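Evley Stacking Bins

Open-topped bins for small parts, craft supplies and workshop odds and ends. The range was drawn up by Bredau for shared workrooms and now comes in 3 sizes, all on the same footprint - a small bin will sit on a large one.

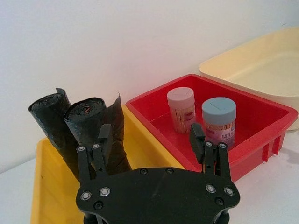 Storage bins on a white tabletop.

Wash by hand in warm water. Do not stack above head height. Label holders are sold separately in packs of 14.

Product code: 1720
Delivery: from our Cukar depot, Tuesday to Friday
Returns: 19 days, unused and in original packing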